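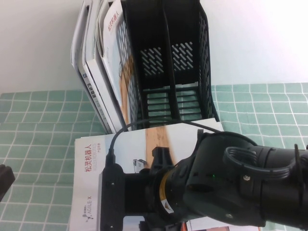
I started Stonino at my own kitchen table, with a shoebox of receipts, a stack of school newsletters and a warranty for a fridge we'd given away two houses ago. These days I do the same job for other people. I come to your home, office or shop, sit down with whatever paper has built up and help you give it somewhere to live. My favourite bit of kit is still the plain black plastic file holder, the sort with slanted slots in it, and a few books and booklets leaning together at one side will show you how it works better than any talk from me. The brochure lying flat on the green cloth is what I call a "decider". It's out of the holder, it's in front of you, and you have to say whether it goes back in or goes in the recycling! I do love a decider.

Share 243 Comments 100

I'm Bernice Ayaaba, by the way. Before this I did nine years on the front desk at Wustix, a printing shop on the Mikar side of town, so I've spent a good part of my life on the making end of brochures and catalogues. You get very attached to paper in a place like that (the smell of a fresh box of booklets, lovely) and you also find out how much of it ends up in a pile next to somebody's phone charger. When the shop cut back its hours I had my afternoons free, and a friend's mum asked if I'd sort out her late husband's study. We did it over a fortnight with a lot of tea and a fair few tears. She told her bowls club, and off we went.

Kobina Frimpong joined me the following April. He looks after the offices and the shops, and I mostly do homes. We have very different styles. I like to chat my way through a pile and Kobina likes to put the radio on low and get stuck in. He'll do a whole supplier shelf in a morning if you let him, catalogues on one end, price lists on the other, and he is much stricter than me about old diaries. If you'd prefer one of us over the other just say so when you book, we won't be offended.

What we bring: holders, dividers, a label maker, pencils, a roll of bin bags and our own lunch. What we don't bring is a big system with colour codes and a manual. I've tried those at home and I lasted till the second weekend. We'd rather start with one holder on one table, put the things you pick up most at the end nearest your hand, and leave some compartments with nothing in them at all. People hate that to begin with! They see a gap and want to fill it. But a holder that's full on the first day has nowhere to put the mail that comes on the second. 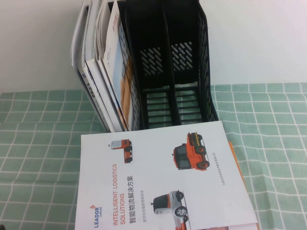
Do I have to get rid of anything?

Only if you want to. We'll ask you about each bundle as we come to it, and if you'd like to keep every page we'll find room for every page. Nothing leaves your place unless you've said it can go, and anything with your name or account details on it goes into a separate bag for shredding.

A half-day visit is $243 and that includes up to two holders, which are yours to keep. Kobina quotes for offices after he's had a look. We travel up to 100 km from Mikar, and further if you've got a few neighbours who want a go as well and we can make a day of it. Mornings book out first. If you've got little kids, ask for the slot after school drop-off, it's a much calmer time to be spreading bank statements across the dining table.

We also run a sorting morning in the back room of the Frei Street library. Bring a bag of whatever's been bothering you, grab a seat, and we'll come around and help. It's free, there are bikkies, and you can just come for the bikkies. Instruction booklets seem to be what most people bring, followed by school stuff and old travel brochures (I still have all mine from a New Zealand trip, so no judgement from me).

To book, ring the Stonino number and leave a message if we don't pick up, we're probably elbow deep in somebody's filing. Kobina does the call-backs between four and five in the arvo.

Share 767 Like 1,823 Leave a comment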